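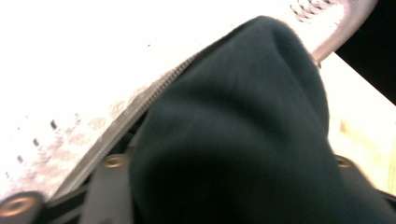 Harish Warrier wrote:
Fleece should never see a dryer, period. Wash it cold, inside out, zipped all the way up, hang it over a rail and go do something else. I've been doing it that way since college and my oldest pullover still looks decent.

kimief
Okay but you live somewhere dry, Harish! I'm in a basement unit on Lindovgate and if I hang a fleece on a rail it's still clammy two days later and smells like a pond. Low heat for 22 minutes, then hang it. Mine are fine. A little flat at the cuffs, maybe, but fine.

My real question when I started this thread was pilling though, and we've gone three pages without anybody answering it. Do the mesh bags help or not? I bought a pack of the Rultard ones in July and I go back and forth on it. The tights come out great. The fleece comes out looking the same as ever, and half the time it's balled up in a corner of the bag with the soap still in it.

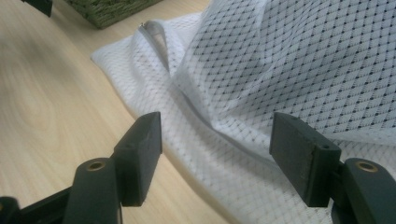
Mesh bag on the table, light wood underneath.

R_Oda
They help if the bag is big enough. People cram a whole jacket in one meant for bras and then complain it didn't rinse. You want the thing to be able to move. If it looks like a sausage, get a bigger bag or leave it out.

Also the pills mostly come from rubbing on other stuff. Jeans are the worst. Towels are second. I do a load that's just soft things and haven't bothered with a fabric shaver in ages.

Harish Warrier
Disagree on towels. Towels leave lint, lint isn't pills. You can get lint off with a damp hand.

R_Oda
Fine, lint then. I still don't want it on my black stuff.

osamuk
Can I ask a dumb one. Do you guys sort before or after you carry it downstairs? I sort on the kitchen table and my wife thinks it's disgusting. I wipe it down after!! But our laundry room has one tiny shelf and somebody's detergent lives on it, so where else am I supposed to do it.
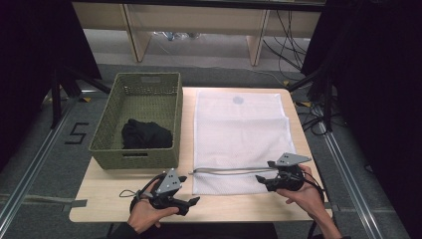

Basket on the left, mesh bag on the right, one black piece in the basket.

kimief
Table sorting is normal, tell her I said so. I use the bed, then I get tired and sleep next to the pile, and that's worse.

takagi_r
Your wife is right, Osamu. Socks on the kitchen table, come on.

On the bags, one thing I'd add is look at the zipper. I had one where the pull worked its way open in every single wash, and the cat (Pop, a menace) got hold of a stray sock before I did. Now I only buy the kind with a little elastic cover you can tuck the pull under. Our machine is an old Bikar top loader and it's rough on everything, so maybe a front loader wouldn't do that.

And check the mesh itself. Fine mesh for anything with hooks, coarse mesh for heavier stuff so the water can get through. I've put about 100 washes on one of my fine ones and the seam went long before the netting did.
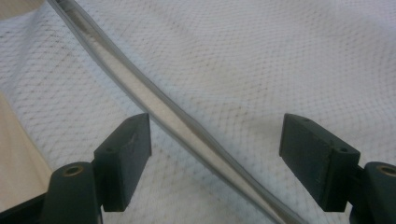
White weave close up, with the wrinkles.

osamuk
Socks are clean-ish. They've been in shoes.

takagi_r
That is the opposite of a defense.

Harish Warrier
Back to fleece for a second, Kimie, have you tried less soap? A tablespoon is plenty for a small load, and skip the softener completely, it mats the fuzz down. I'd bet that's your flat cuffs and I'm blaming the dryer too, sorry.

kimief
I do use softener. Ugh. Okay, I'll leave it out this week and run the green one in the biggest bag I have, nothing else in there but T-shirts. Still using the dryer, don't start.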